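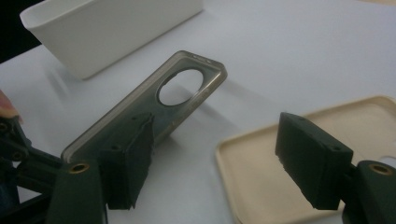 About Zillside

Zillside is a small test shop for robot grippers. Companies send us grippers, arms, wrist cameras and controllers, and we try them on the kind of work the buyer has in mind. Then we write up what happened. We do not sell hardware and we do not take commission from anyone who does.

What we do

Most of our customers pack, sort or return small consumer goods. They have a product line, a budget and two or three quotes on the desk, and they want to know which gripper will handle their parts before they sign. They ship us a carton of the actual goods. We run each gripper on the same parts, at the same table, with the same people, and log every pick.

Thin, flexible parts take up a lot of our time. Phone cases are a good example. A soft case bends when it is squeezed across the middle, slides on a smooth finger, and lies flat enough on a table that a thick fingertip has trouble getting under the rim. We use them in our standard parts set for that reason, in clear, tinted and solid colors. A tinted see-through case is also hard on some cameras, which pick up the table behind it and lose the outline. Cream on a white table is nearly as bad.

Our standard set has 12 part types. Each gripper under test does 1,000 picks on the set, then a further run on the customer's own goods. Customers who want a longer wear test can ask for 2,000 picks, and we then report the state of the pads at the halfway point as well as at the end.

How we test

We start by hand. Before a gripper goes on an arm, a person holds it and works it through the parts on a white tabletop. It is slow but it finds problems early. You can feel a part start to slip, and you find out which way the fingers want to come in. A gripper that a person can't make work after an afternoon of trying will not do better on an arm, and we tell the customer so before they pay for the longer test.

After that the gripper is mounted and the arm runs the same picks from a script. We record finger position, motor current and the view from the camera. Failed picks are sorted by cause: missed, slipped, dropped in transit, pushed the part away, or picked two at once.

Pads get their own section in every report. Foam grips well on smooth plastic but it tears and sheds, and a ragged edge changes the grip. Rubber lasts longer and marks some finishes. We note when pads were changed and who changed them. If the maker has a recommended pad, we test with that first and only then with ours.

Where we came from

The shop was started by Naveed Cheema and Seraina Zwahlen. They had worked together at Morex, a packaging firm, where Naveed ran the line equipment and Seraina wrote the control software. Morex had bought an arm and gripper package that did well in the sales demo and poorly on the company's own cartons. The two of them spent most of a winter fixing it. When the line closed they rented a unit on Drilstead Road and began testing for other people.

The first paid job was for Mirani, an accessories wholesaler that wanted to compare two-finger grippers against suction cups for its returns desk. We still do work for Mirani, and the returns desk parts are the basis of our standard set.

There are now 6 of us. Naveed looks after the test benches and the fixtures. Seraina handles controllers, logging and the reports. The rest of the staff run tests, and everyone takes a turn at the hand trials, office staff included.

We moved to the larger unit at the other end of Drilstead Road in July. It has a proper loading door and room for three arms to run side by side.

Working with us

Send us a short note with the parts you handle, the rate you need and any gripper you already have in mind. If you have none in mind we can suggest a few to compare. We need at least one full carton of parts, and we return what is still usable. Reports go to the customer only. Makers can ask to see their own results if the customer agrees.

Visitors are welcome on test days by arrangement. Please call first, as some customers ask for a closed bench.

Page last updated September 2023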